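Bench notebook, Juvdale, June
Sorting table, afternoon

Started around 2:30 after the usual fight with the cable on the right arm, which had crept up and was tugging on the wrist again. I re-taped it. It'll hold for a day, and then I want somebody with more patience than me to do it properly with clips.

So the question from lunch was whether this thing could put away the stuff on a kitchen counter yet, and I said "sort of" and got laughed at, fair enough. I've been thinking about it all afternoon and I still want to say sort of! What we have is a table-clearing job: cups and little jars lying around, bins and trays to put them in, two arms. My nephew could do it at four (badly, and he'd have licked the jars). The arms can do it too, as long as you let them take their time and don't move the trays when they aren't expecting it.

Numbers for the day, before I forget. 97 picks attempted with the Pruvost policy, left and right arms together. I haven't split out the drops yet, the log is sitting on the shared drive under "clear_table" if you want to get there before me. My gut says the left arm is the better one at the moment and I have no good explanation for it. Same fingers, same gains, I checked twice. 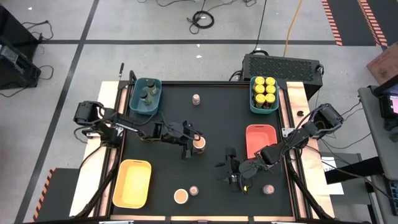

What bugs me is the waiting. One arm goes in for a cup and the other one hangs back until the middle is free, and that's the safe thing to do, sure, but a person clearing a counter uses both hands without thinking about it. I timed a stretch where the two of them took turns and it came to nearly 8 seconds per object. For a real kitchen that's hopeless. For a shop floor, overnight, with the lights off? Maybe that's fine. A slow machine that keeps going is worth something to a packing line, and I think the Dratero people would say the same if we asked them nicely.

Cups that are standing up are easy. I laid a few down on purpose and the approach angle goes all over the place, with the gripper fussing above the thing like it's lost its glasses. Tried 3 different approach heights. The lowest one was better on the round cups and worse on the jars, so no free lunch there. Somebody should try the Kedoden grasp planner on the lying-down cases only and leave the rest alone. (Somebody = me, probably, but I'd be happy to lose that fight.)

Also, the home question is about so much more than picking. Who rinses the cup? Who notices there's still coffee in it? We've got nothing for that and I'd rather we say so up front the next time visitors come through. My honest guess: sorting and bin-loading on a shop floor, yes, pretty soon, with a person walking by now and then. Dishes at home, no.

To do:
- split the drops by arm and by object
- swap the finger pads, left and right, and see if the difference moves with them
- ask for the 1000-episode set from Dratero again, they did say yes
- cable clips!!

Stopped at 5:40. Left the Pruvost checkpoint loaded, please don't overwrite it before I've pulled the logs.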